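### 4.2 Workspace rules during recording

Each of the sites (Burnby, Junley and Parnside) worked from the same written rules, first issued in February and revised once after the Junley sessions. The rules cover the area within reach of either arm, the floor around the base, and the conduct of the person at the controls. They don't replace the risk assessment required at each site, which was carried out separately and signed before any arm was powered.

The reach zone was treated as shared space at all times, including when the arms were idle. Household furniture was allowed inside it, provided it stood on its own legs and had been checked for wobble. Tabletops were cleared to the objects named on the task sheet. Marks and scuffs were left alone, as a worn surface is what these systems will meet in ordinary homes, but cracked or splintered tops were taken out of service.

Small objects needed a rule of their own. A thin, flat item gives the fingers little to close on, and early trials showed operators pressing down harder than they meant to. For any item of this kind we capped arm speed at 30 per cent of the rated maximum and had the operator approach with one arm only, keeping the other below or beside the work surface. Figure 4 shows the working arrangement at Parnside.

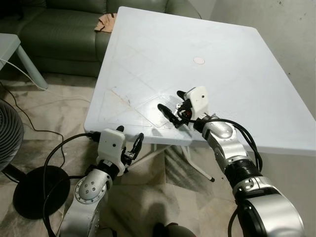 **Figure 4.** Two-arm setup at a square table with a small pink disc on top. The right gripper reaches over the tabletop; the left is in front of the near edge.

Cables caused more disagreement between sites than any other item. The first version of the rules asked for all floor cables to be taped down. Kobori, the contractor that audited the sessions, noted that this was seldom done in furnished rooms -- operators moved the base too often for tape to last. The revised rule separates the two cases. Cables attached to an arm must have enough slack for its full travel and must be checked by moving each joint through its range at low speed. Cables on the floor may be left loose only if they lie outside the operator's walking path.

Sessions were limited to 60 minutes, followed by a break away from the controls. A second person held the stop button whenever both arms were in motion over the same surface. Where a second person wasn't available, two-arm tasks were put off to another day and single-arm tasks were recorded in their place.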